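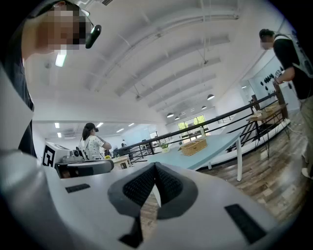 culus26
Kit Olden reçu en avril : pince à main, doigts souples en maille, marqueur carré. Calibration en 5 min. Sur 202 prises, 26 rejetées au recalage.

tumir_b
26, c'est beaucoup. Éclairage ?

culus26
Néons et fenêtre en face.

Yutong Zheng
Rien à voir avec l'éclairage à mon avis. Firmware d'origine : horloge qui dérive au-delà de 100 prises. Redémarrer entre deux séries.

tumir_b
Pas d'accord, même firmware ici, aucune dérive. Je regarderais le contre-jour.

culus26
Les rejets sont tous après la 100e. Je relance en deux séries, stores baissés pour la seconde.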